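El segundo oboe

Natalina Galli llegó al conservatorio de Vudstead con el sobre dentro del abrigo. El conserje le pidió que firmara en el libro y le indicó la escalera. Arriba olía a cera y a calefacción vieja. En el aula del fondo alguien repetía los mismos cuatro compases de una sonata y se equivocaba siempre en el tercero.

Broroda la esperaba en la biblioteca, de pie, con las gafas en la frente. Había dirigido la orquesta de la ciudad durante 20 años y desde enero ya no dirigía nada.

—¿Lo ha traído?

Natalina dejó el sobre en la mesa. Eran las partes sueltas de un concierto para piano que Prukik había compuesto de joven y que se tocó una sola vez. La partitura general se había perdido. Quedaban las cuerdas, las trompas, un fagot y el primer oboe. Faltaba el segundo.

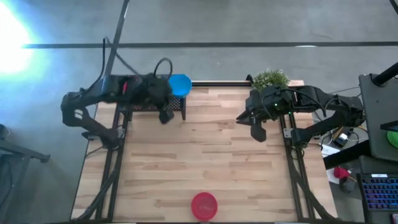
—Sin el segundo oboe no se puede tocar —dijo Broroda.

—Se puede reconstruir. En el adagio va casi siempre a la tercera del primero.

—Casi siempre.

Ella no contestó. Había pasado el invierno copiando aquellas hojas en la cocina de su madre, y sabía de memoria dónde estaba el problema. En el compás 47 del adagio, el primer oboe callaba y el piano sostenía un acorde al que le faltaba una nota. Tenía que darla alguien. Las cuerdas no la daban, el fagot tampoco.

Broroda se bajó las gafas y leyó despacio, siguiendo los pentagramas con el dedo. Cuando llegó a la parte de viola se detuvo.

—Esto lo escribió Costa.

—¿Quién?

—El copista. Tocaba el oboe. Mal, pero lo tocaba. —Volvió la hoja—. Hacía así las claves, con la panza abierta.

Fue a buscar una silla y se sentó. Contó que la noche del estreno había unas 200 personas en la sala, que llovía y que el segundo oboe no se presentó. Costa salió a tocar con la chaqueta que llevaba puesta. Al terminar se guardó el papel en el bolsillo y se fue a casa sin saludar. Broroda tenía entonces doce años y pasaba las páginas al pianista.

—Entonces usted lo oyó —dijo Natalina.

—Lo oí.

—¿Y qué nota era?

El viejo miró la ventana. En el aula del fondo habían dejado la sonata y ahora se oían escalas.

—Déjeme el piano un momento.

Bajaron a la sala pequeña. Natalina abrió la tapa y puso las hojas en el atril. Broroda tocó el acorde con la mano izquierda y esperó a que se apagara. Lo tocó otra vez y añadió un si bemol. Negó con la cabeza. Probó el la, luego el la bemol, y ahí se quedó, con el dedo apretado contra la tecla.

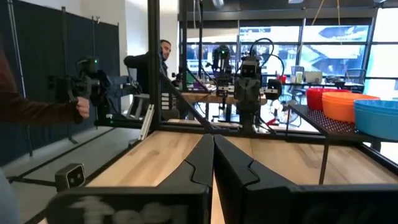

Mesa de madera clara, con la estructura negra al fondo.

—Puede ser —dijo—. También puede que la esté inventando.

Natalina sacó el lápiz. Escribió el la bemol en el papel pautado, muy pequeño, y al lado un signo de interrogación. Después tocaron el adagio desde el principio, él el piano y ella la línea del oboe, cantada a media voz. Al llegar al compás 47 los dos bajaron el volumen sin ponerse de acuerdo.

El conserje subió a las nueve a decirles que cerraba. Broroda le pidió diez minutos más y volvió a la primera página.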